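Herkwood Building, Room 218
Work surface inspection, September

1. Surface level, no rocking. OK
2. Edges free of chips and splinters. Comment: one chip at rear corner, filed smooth. Recheck next round.
3. Walkway clearance, 40 inches minimum. OK
4. Lighting even over work area, no glare. OK
5. Power cords off the floor. FAIL. Comment: 7 ft cord crosses walkway. Reroute under bench.
6. Surface clear of loose items before wipe-down. OK 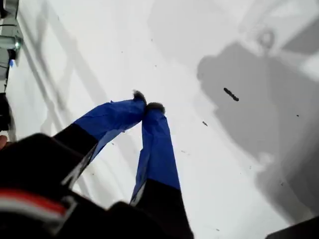

Inspected by Selma Petkov | Karkwood Facilities | Sheet 26

7. White surface, finish condition. Comment: pale and uniform where checked. Use soft cloth only, no scouring pads.
8. Item 5 open. Assigned to S. Kaewsai.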